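Home Notes Threads Projects About Contact

Tuulikki Ikonen
24 Jan 2018

1/ The grasping results from our December runs are written up, so I'll go through the method in a few posts. The project is called Mustlow. It asks how much a robot arm gains from practising in a real kitchen before it is tested in one.

2/ We had a policy trained on the lab bench, which we call Dernier. Same arm, same two-finger gripper, plain grey table, one object at a time. On the bench it did well. In a kitchen it missed handles, closed too early, or stopped above the object and stayed there.

3/ The usual fix is to collect a lot more data. We wanted to see how far a small amount would go if it was picked carefully. So we recorded 1105 grasps in kitchens, each one guided by a person, and threw out none of the failed ones.

4/ The failed ones matter. Each is labelled with the moment it went wrong, and the training step uses everything up to that moment. Hirvonen, the older method we compare against, drops the whole attempt.

5/ Worktops were left as they were. Paper towels, a spray bottle, a toaster at the back, a frying pan on a tea towel. The arm has to bring the gripper down to the pan with all of that in view.

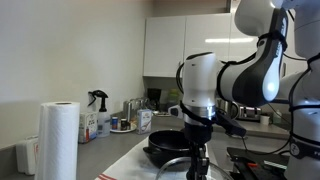

6/ How we tested

Sixteen objects, none of them used in training. Each was tried 14 times, with the starting position of the arm moved between tries. A try counts if the object is lifted and held for the full count. Touching it and nudging it along the worktop does not count.

7/ Result: the Mustlow policy beat both Dernier and Hirvonen on most objects. The gap was widest on things with short handles. On mugs and cartons the three were close, and on one soft packet Hirvonen was better. We don't have a good reason for that yet.

8/ Shiny surfaces are still a problem. Dark glossy ones are the worst – the depth reading drops out and the arm guesses low. We tried filling the gaps with a tool called Nurance and it helped with steel, less so with black coatings.

9/ We also varied how many grasps went into training. Adding batches of 64 gave clear gains at first, then very little. If I ran it again I would stop collecting sooner and spend the time on labels.

10/ Next is placing, starting with putting a pan back down flat. The write-up has the full table, object by object. Questions are fine in the replies, I'll get to them this week.

We use cookies to remember your settings. Accept Manage choices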